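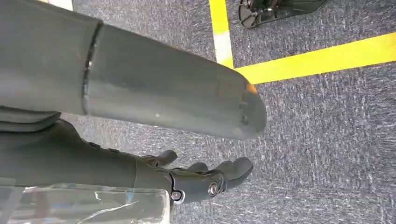 I start on birthday presents in January, when the kitchen is quiet and I've got jars to spare, and my standby is a big batch of vanilla sugar. It keeps for ages and the kids can do most of it. The jars are the part people fuss over, so a word on those. I like a smooth, matte dark gray with a slight satin look to it, same as the arm in the photo, and chalk paint plus one thin coat of wax gets you very close (two coats and it goes shiny, ask me how I know!). Paint the outside only and stop well short of the rim.

For the sugar, 900 grams of plain white and two vanilla beans will fill four small jars. Split the beans, scrape them, rub the seeds in with your fingers until the clumps are gone, then cut up the pods and push a piece into each jar. Shake every few days for two weeks.

Sticky label left on the jar? Equal parts baking soda and cooking oil, leave it half an hour, scrub. My friend Wissam swears by a hair dryer instead and he may be right for the really stubborn ones.

Tie on a tag with the date you filled it. My son writes ours, spelling and all, and Grandma has kept every single one!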